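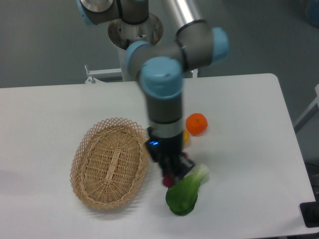
Corbeille ovale en osier à bord ajouré, sur une table blanche.

Chez Lestberg, à Gedau, Colette Delorme contrôle les corbeilles de table avant leur entrée au catalogue. Le modèle ovale, référencé 203, lui a pris 6 semaines. « Le bord à losanges pose toujours la même question, celle de la tension des brins. Trop lâche, il s'affaisse quand on soulève la corbeille pleine. Trop serré, il casse au séchage. »

Le fond est tissé dense, avec une nervure dans le sens de la longueur. Ubaldo Grasso, vannier à l'atelier Caputo, en a fixé la hauteur. « Je voulais plus bas. Avec des mandarines, on peut se permettre un relief, le fruit se cale de part et d'autre. Avec des poires mûres, j'ai des réserves. »

Les essais de charge se font en atelier. Charge retenue : 2 kilos, pour une corbeille qui en supporte davantage. Colette Delorme maintient ce chiffre. « La fiche concerne un usage quotidien, prise d'une seule main, par le bord. »

Reste l'entretien. Brossage à sec, pas de trempage, séchage à l'ombre. Grasso déconseille le vernis, que Jelus, le distributeur, avait demandé pour la première série de 30 pièces. « Le vernis jaunit dans les croisements. Sur un brin clair, on le voit au bout d'un été. » La série suivante sera livrée brute, en juillet.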